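Robotics Workshop, Unit 4: Ball into Basket

Handout for the Friday group
Course leader: Henryk Borkowska. Bench supervisor: Siu-fong Lo.

What you are doing

In Unit 3 you moved the arm between fixed points with nothing in the gripper. In this unit each pair teaches the arm a whole task by driving it by hand and recording the run. The task is to pick up the green ball, carry it over the wicker basket and let go. Your recordings go into the shared Merkirport folder and are used for training in Unit 5.

Each pair records 128 runs. Swap driver and logger every 16 runs, or sooner if the driver is getting tired and the movements are getting jerky.

Bench layout

The cloth stays on the table for the whole unit. It stops the ball rolling away and gives the cameras a pale, even background. Pull it flat in the middle before you start. Creases at the back edge do not matter.

The basket goes in the middle with its long side running left to right. Place the ball by hand before each run, anywhere on the cloth the arm can reach, and open the gripper fully before the run begins.

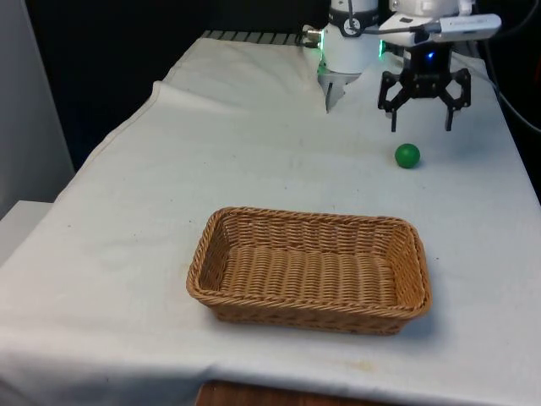 Before each session

1. Check that the emergency stop is within reach of the logger, not the driver.
2. Run the homing routine and wait for it to finish.
3. Open and close the gripper twice with nothing between the fingers.
4. Look at both camera feeds, fixed and wrist. If either one has frozen, restart Rallico and home the arm again.
5. Start a new log sheet. Write both names on it.

Recording a run

Start from the home position. Move over the ball, stop, then come straight down. Coming in at a slant tends to push the ball away before the fingers close on it. Close slowly, lift clear of the basket rim, move across and open.

If you drop the ball on the way, carry on and try to pick it up again within the same run. Mark the run R for recovered. These runs are useful and should not be deleted. If the ball leaves the table, stop the recording and mark it X.

The gripper and the wrist view

The fingers are moved by parallel links, so the flat tips stay facing each other as they open and close. The tips also swing through a shallow arc, and the height at which they meet the ball depends on how wide they started. Last year Horațiu Dobre's pair lost most of a session to this because they began every run with the gripper half closed.

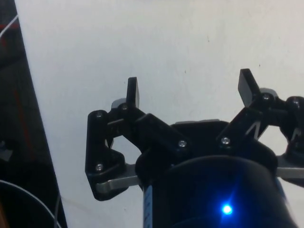 Check the small screws at the link pivots by eye at the start of each session. If one is standing proud, tell Siu-fong and leave it alone. The links bind if the screws are overtightened, and a binding gripper gives recordings that look fine and train badly.

Keep your hands out from between the fingers whenever the arm is powered, including when you are placing the ball.

Data so far

The folder held 3,662 runs at the end of last term, of which 1,900 were kept. Most of the rest were thrown out for missing labels. Wojciech Zalewska wrote the labelling script and will go through it at the start of the session. Please use the script – do not rename files by hand.

To hand in

One log sheet per pair, plus a page on your X runs saying what went wrong and whether the same thing happened more than once. Sketches are fine. Leave the sheets in the Drummond Room tray.

Reading for Unit 5: chapter 4 of the course notes, up to the section on splitting the data.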